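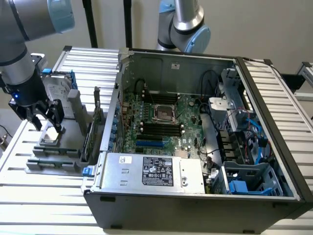
Keith Hapeta told me to start with the memory and leave the processor for last, and that if I only had one evening I should skip the processor altogether. A memory stick tells you when it's in, he said, and a processor just lies there and lets you wonder. That was his advice in the first five minutes of my visit to the Kudell workshop in November, before I had my coat off.

Kudell is a shared workshop on the upper floor of a former shoe warehouse. Membership costs 29 dollars a month. The woodworkers have the front half and the electronics people have the back. The project I came to see is called Momumik. The goal is to have two arms put together a desktop PC from parts, with a person only loading the parts and plugging in the thin wires at the end. Keith started it at home in his garage and moved it to Kudell when the second arm arrived, as the garage floor moved too much when the dryer was running.

The tables are slatted aluminum, and the case lies flat on them with the open side up. Parts wait in a fixture beside it. The fixture took longer than anything else in the build. A person picks up a processor without thinking about how it was lying, but the arm needs it in the same place every time, at the same height, with room for the fingers to come down. The hard drive and the expansion card stand upright for the same reason. Keith is on version 14 of the fixture drawing and says he has stopped deleting the old ones.

The software side is split in two. Imitz is the part that plays back and adjusts the motions, and Mittal is the log. Both were written by members and neither has much of a manual. Mittal had 3082 entries when I was there, each one a single try at a single step. Keith let me scroll through it. Of those, 664 were tries at picking up the processor and setting it in the socket. The notes are short. "Tilted." "Late release." "Lever up, forgot." The last one means a person forgot, as opening the socket is still done by hand.

I asked what counts as a good try. For memory, both latches have to close. For the processor, it has to sit level with no sideways push, and someone checks it with a flashlight before the lever goes down. They use old boards and dead processors for practice, bought by the box from an office clearance. The power supply in the case isn't connected to anything and stays that way during practice.

I stayed from 6 to almost 10 in the evening. The first hour went to setting up. One table had been moved to sweep under it, so the positions had to be taught again. You guide the arm by hand to a few known points and save each one. I did 2 of the points myself. The arm is lighter to push than I expected, but it's hard to stop exactly where you want, and I had to redo the second.

Cables are the open problem. A loop of cable can sit over the board and an arm coming down will push it along. For now they bend the cables out of the way before each run. Two members want to try a clip, and another wants the second arm to hold the cable back while the first one works. Keith prefers the clip.

Some practical things for anyone who wants to go. Visitors can come on open evenings and don't need to be members. The entrance is at the side, by the loading dock, and the bell is quiet, so press it twice. Stairs only. Wear closed shoes. Long sleeves have to be rolled up if you want to guide an arm. There's coffee but bring your own cup. Parking is free on the street after six.

I'm going back when the new fixture is done. Keith has asked me to bring any old DDR3 sticks I have, working or dead.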